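Twenty Days on the Salt Road: A Walker Looks Back

May 2025

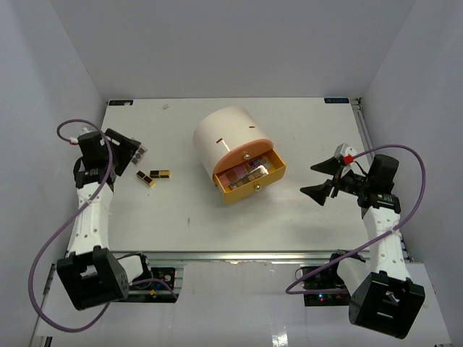

Why she went

The retired schoolteacher who agreed to talk to us had never walked farther than the end of her county trail when she signed up for the Ccori route. It runs between old chapels and salt storehouses, and she finished it last October in 20 days.

"My sister had done a pilgrimage and talked about it every Thanksgiving," she said. "I wanted to see old churches, and I wanted to get to them on foot."

She trained over one winter with a loaded pack. The longest day on the route was 26 kilometers, so she worked up to that distance twice before leaving.

The marks on the stones

What held her attention was the carving. Most of the doorways between Radia and Bamico have a scallop shell or a knotted cord cut into the lintel, and she drew as many as she could in a small notebook.

"The shell I knew. The cord I had to ask about," she said. "A woman at the hostel told me it was a rope makers' mark. Another man said it was for a saint. I wrote down both."

She was told the oldest lintel had been in place for some 200 years when the present road was built. It now sits over the door of a bakery.

Food, feet and beds

She carried 13 pounds and says she would take less next time. The second sweater never came out of the bag. She slept in shared rooms except for two nights in Bamico, where she paid for a single and washed everything she owned.

"The blisters came on day three and were gone by day nine. I changed socks at lunch and that was the end of it."

Going back

She plans to walk the shorter branch to Plarkon next, which passes a chapel that was locked when she came through. The key is kept at the house across the road, and she has the phone number written in the back of her notebook.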